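The Plain Steel Bin, Reconsidered
214 shares | 6 comments

By Anneliese Gerlach
Wednesday, August 21, 2019

Most workshops own more sheet-metal bins than they can account for. They hold bar ends, offcuts, brackets waiting for a second operation and parts that failed a gauge and were never thrown away. They are bought by volume and load rating, and after that hardly anyone looks at them until a seam opens or a corner catches a sleeve. A stock bin is nevertheless a piece of equipment with a geometry, a surface and a working life, and all three affect how quickly a part can be got out of it.

The first decision is the wall angle. A straight-walled bin makes the best use of floor area and stacks neatly against its neighbours. It is also the worst shape to reach into. Short bars lying parallel to a vertical wall settle tight against it, and there is no room for fingers or tongs between the metal and the side. A flared wall gives up capacity in return for access. Bars that would have lodged against the side tend to slide towards the floor, where they can be approached from above.

How much flare to allow is a matter of dispute. Vondton, which folds bins to order, offers two standard angles and will quote for others. The steeper of the two suits brackets and castings. The shallower is better for bar stock, though it makes for a wide mouth on a modest floor, and on a narrow bench this soon becomes a nuisance. Stummont takes a different approach and fits a loose sloped panel inside an ordinary box. The panel can be lifted out when the contents change. It can also shift if it is not pinned, and small parts find their way behind it.

Surface is the second decision. Paint looks well on delivery and poorly after the first month of steel bar. The coating chips at the folds first, then along the line where the load lands, and the flakes end up among the parts. For anything that goes on to be welded or plated, this matters. Bare or galvanised sheet marks just as readily, but it sheds less. The scratches are cosmetic unless they are deep enough to catch a thumbnail, at which point they should be dressed with a flap wheel.

Bare metal has its own drawback, and it concerns light. A new floor reflects a lamp as a hard patch, and a bright bar lying across that patch is difficult to pick out. The effect lessens with wear. Old bins, with their mottled and smudged floors, are often easier to work from than clean ones, except in the middle, where traffic polishes the sheet and keeps it reflective. Moving the lamp to one side does more good than fitting a stronger one.

The third decision is where the bin stands. In the Ajayi shop, which machines short runs of bar and bracket, bins used to sit on the floor and were emptied by bending. They now stand beside the benches on low frames, with the rim close to the height of the tabletop. The foreman keeps a written limit of 80 kilograms per bin, stencilled on the frame and not on the bin itself, as bins are swapped between stations. The shop's stock list ran to 3,927 line items in April, and the same folded bin serves for nearly all of them.

Mixed contents remain the usual fault. Long bars and small brackets should not share a bin. The bars bridge across the floor, the brackets lodge under and between them, and lifting one bar disturbs the rest. Where mixing cannot be avoided, load the brackets last and keep them to one end. A divider of folded sheet — Bekholm sells one, though an offcut will do — costs very little and can be made in roughly 2 hours, including deburring.

Inspection is simple. Run a gloved hand along the rim and look for splits at the corners. Check that the floor has not bellied, since a bin that rocks will walk across its frame under repeated loading. Check the panel, if there is one, for scrape damage along the lower edge, where parts strike it as they slide.

A bin that passes can go back into service as it is. One that has bellied can be pressed flat once, with the floor supported on a plate. After a second time the sheet has usually thinned at the fold and the bin should be scrapped.

Letters and corrections: contact the features desk | Copyright 2019 | Back to top 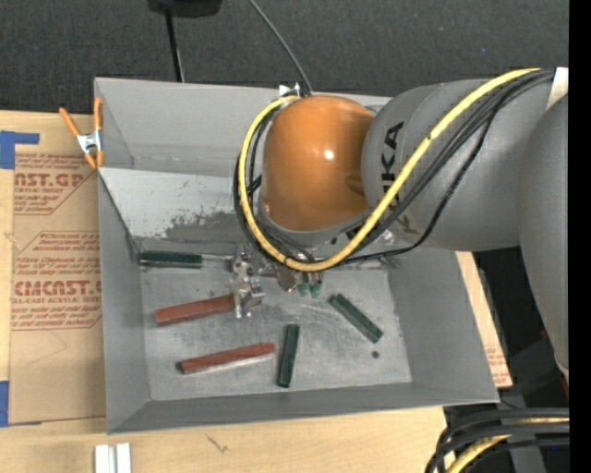
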